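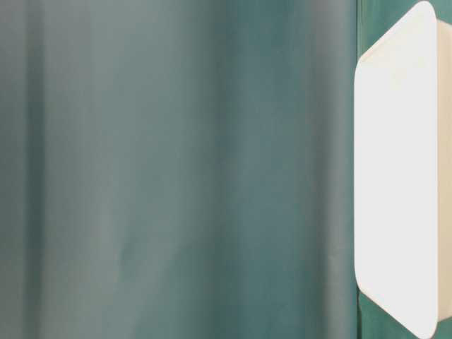 From: Aba Bonsu
To: Barkosen teleop list
Date: 21/08/2019
Subject: Re: Tote handling by hand guiding or by remote?

Hi all,

Mwanaisha, I'm so glad you asked this, I've been itching to talk about it for weeks! Your message is quoted in pieces below so I can answer as I go.

> We have one arm and two ways to teach it. Either we take hold of
> the wrist and walk it through the motion, or somebody sits at the
> desk and drives it with the hand controller. Hadi likes the first,
> I like the second. What are other people doing for bins and totes?

Both, and I'd keep both if you can. We started with hand guiding and I still love it for anything where you need to feel the contact. You tip the tote, you feel it start to go, and your hands slow down before you've thought about it. The arm gets that slowing down for free in the recording. With the remote I had to learn it all over again by eye, and my first evening of demos was a string of lovely smooth approaches followed by a clunk.

The trouble with guiding is your own body. You're standing right there, so your sleeve and elbow end up in the camera view, and then the policy learns on pictures that have an elbow in them. When it runs alone the elbow is gone and it gets confused in ways that are fun to watch the first time and less fun the tenth. Ekow's fix was to record only the joint path while guiding, then step away and have the arm replay it while the cameras run. It takes double the time per demo but the pictures come out clean. Replays only work if you put everything back exactly where it was, so mark your start spots with tape.

> With the remote we seem to need an awful lot of demos before it
> gets anywhere. Is that just us?

Not just you! Our last remote set was 2335 demos, and after Nana went through and threw out the ones with long pauses and second tries we trained on 1273. The smaller set did better than the full one, on the same task, same settings. I was amazed. A person at the controller stops to think, and the arm learns to stop too, in the same place, forever. So now the rule at our desk is that if you hesitate, you finish the motion, you mark it bad and you go again. No hard feelings.

The other thing is who drives. We had 8 people on the controller for that set and you could tell them apart from the wrist angle alone. Pick one way to approach the tote (we come in from the long side, fingers over the rim) and have everyone stick to it for the first batch. Mix it up later once the basic grab is solid.

> Last one. We shoot against green cloth and the totes are white. The
> bright ones lose all their edges on camera. Do you do anything
> about that?

Oh yes, we know this one well. A big flat white side facing the light goes to plain white and then there's nothing on it for the model to hold on to. Turn the lamp so it hits the wall behind you and comes back soft, and lock the exposure by hand, on the tote and not on the cloth. If it's left on auto, the camera looks at all that green, decides the room is dim and brightens everything. Pull the cloth back from the table a good way as well, so it goes out of focus and the creases turn into soft stripes. Ours hangs in folds and it has never bothered the training. What did bother it was when the folds were identical in every demo, so give the cloth a tug between batches.

Check focus on the near corner of the tote before each session too. I once lost a whole afternoon to a camera that had settled on the curtain.

Two small things while I'm here. We moved from the Agbeko grips to the Skino ones for the hand controller and my thumb is much happier. And if you do go with replays, turn the speed down to 7 on our dial for the first pass, then bring it up. I think your box has the same scale but Hadi would know.

I'd love to see a few of your demos, good and bad. The bad ones are often more use to me. We're planning another big tote round in December out at Gurnoldale, so if you two want to come and drive for a day, there's a spare chair at the desk and you can argue about guiding versus remote over lunch.

Aba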